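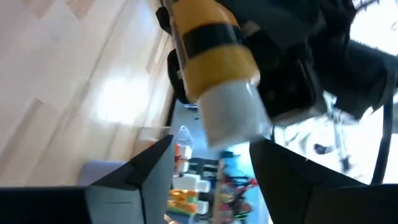 By Benedita Prata
27 September 2023

Residents of Landiria will keep their Saturday library hours after the council voted to drop a plan to close the branch at weekends.

The plan drew 386 written submissions, most of them opposed. Closing on Saturdays would have saved $56,300 a year, according to a staff report.

Councillor Aurelio Lorente said the branch was the only one within walking distance for many families in the Cantero Street neighbourhood.

"People work during the week," he said. "Saturday is when they bring the kids."

The branch has 1,144 active members. Opening hours will be looked at again in April.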